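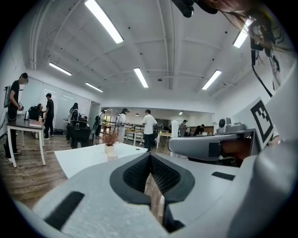
Tipps für Küche und Werkstatt: Was ich beim offenen Nachmittag von Curnik gelernt habe

Im September war ich in Prikham bei der Firma Curnik, die ihre Räume für Besucher geöffnet hatte. Man konnte zusehen, wie mit Handgreifern gearbeitet wird, und durfte es auch selber probieren. Mit diesen Geräten macht ein Mensch eine Bewegung vor, zum Beispiel einen Becher nehmen und wieder hinstellen, und ein Roboter soll sie später aus den Aufnahmen lernen. Ich schreibe auf dieser Seite sonst über Schubladen, Schneidebretter und klemmende Schraubzwingen. Trotzdem habe ich zwei Seiten Notizen mitgebracht, und das meiste davon benutze ich inzwischen zu Hause.

Osian Edwards hat uns durch den Nachmittag geführt. Er erzählte, dass seine Gruppe für das Projekt Voyle bis jetzt 3.238 Vorführungen gesammelt hat, davon 589 mit Trinkgefäßen. Fast 3.000 sind brauchbar. Die anderen wurden gelöscht, oft wegen Kleinigkeiten, die man in jeder Küche auch kennt: ein Ärmel, ein Kabel, ein Glas zu nah am Rand.

Den Platz zuerst leer machen, dann einräumen

Bevor man anfängt, kommt alles vom Tisch. Danach stellt man nur zurück, was man für die Arbeit braucht. Ich habe früher umgekehrt gearbeitet und die störenden Sachen einzeln zur Seite geschoben, bis sie alle in einer Ecke standen und beim Kneten herunterfielen. Das Leermachen dauert bei mir eine Minute. Eine Pflanze oder eine Vase darf bleiben, wenn sie hinter der Arbeit steht und nicht zwischen den Händen.

Gläser eine Handbreit vom Rand

Das ist die Regel, die ich am schnellsten übernommen habe. Ein Glas steht mindestens eine Handbreit vom Rand entfernt, gemessen mit der eigenen Hand, bei Kindern also mit der Hand des Erwachsenen. Hohe Strohhalme machen ein leichtes Glas unruhig, wenn man mit dem Ärmel daran kommt. Ich kürze sie jetzt auf drei Finger über dem Rand.

Langsam hin, kurz warten, dann fassen

Mit einem Greifer in jeder Hand merkt man sehr deutlich, wie schlecht man zielt. Man hat kein Gefühl in den Spitzen und muss mit den Augen arbeiten. Osian Edwards gab uns den Rat, kurz vor dem Gegenstand anzuhalten und erst danach zu schließen. Ich mache das zu Hause mit der Grillzange und mit der Pinzette, wenn ich kleine Schrauben aus einem Gehäuse hole. Seitdem fällt mir viel weniger herunter. 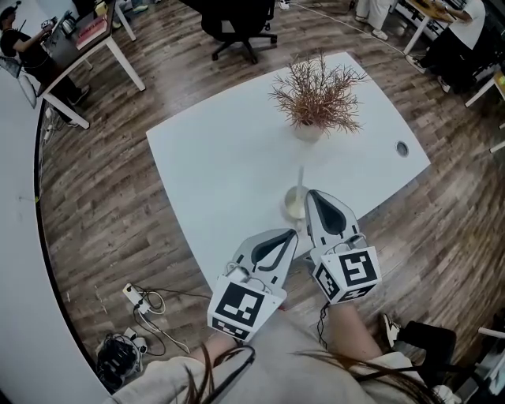
Bei glatten Dingen greift man tief, ungefähr in der unteren Hälfte, und drückt nur so viel, dass nichts rutscht. Ein Becher aus dünnem Kunststoff verformt sich sonst, und der Inhalt steigt über den Rand. Wer wenig Kraft in den Fingern hat, kann auf eine alte Küchenzange zwei Streifen von einer rutschfesten Schubladenmatte kleben. Den Kleber eine Nacht trocknen lassen! Für heiße Pfannen ist so eine Zange dann nicht mehr geeignet.

Kabel

Zu Kabeln habe ich am meisten geschrieben und am wenigsten umgesetzt. Meine drei Vorsätze:

Das Kabel vom Mixer oder vom Bohrer immer nach hinten führen, weg vom Körper.
Mehrfachsteckdosen nicht dorthin legen, wo man mit den Füßen steht. Unter der Tischplatte angeschraubt sind sie am besten, aber bitte nicht neben der Spüle.
Zu lange Kabel locker in einer Acht legen und mit Klettband halten. Zum Arbeiten mit starken Geräten, etwa mit einem Heizlüfter, muss das Kabel ganz abgewickelt sein.

Haare und Ärmel

Lange Haare zusammenbinden, Ärmel bis zum Ellenbogen hochschieben. Am Herd und an der Bohrmaschine ist das keine Frage des Geschmacks. Ein Haargummi hängt bei mir jetzt an einem Haken neben den Schürzen, ein zweiter in der Werkstatt am Schraubstock.

Beschriften, sodass man es von mehreren Seiten lesen kann

An den Greifern sitzen Würfel mit schwarz-weißen Mustern, und sie tragen das Muster auf mehr als einer Seite. So findet die Kamera sie auch, wenn die Hand sich dreht. Ich habe die Idee für meine Gewürzdosen genommen: ein Etikett vorne, eines auf dem Deckel. In der Werkstatt haben die Schraubenkästen nun zwei Etiketten, weil ich sie manchmal quer ins Regal stelle. Matte Etiketten sind besser als glänzende, unter der Lampe spiegeln die glänzenden sehr.

Eine Frage von Lesern im Voraus

Ob man so einen Greifer kaufen kann, weiß ich leider nicht sicher. Curnik verwendet ein eigenes Modell mit dem Namen Plirkent, und über einen Preis wurde nicht gesprochen. Für die Küche braucht man es auch nicht. Eine Zange mit guter Feder, vorne schmal, reicht für fast alles, was ich oben beschrieben habe. Wie man eine müde gewordene Feder austauscht, schreibe ich im nächsten Beitrag, die Ersatzfedern sind schon bestellt.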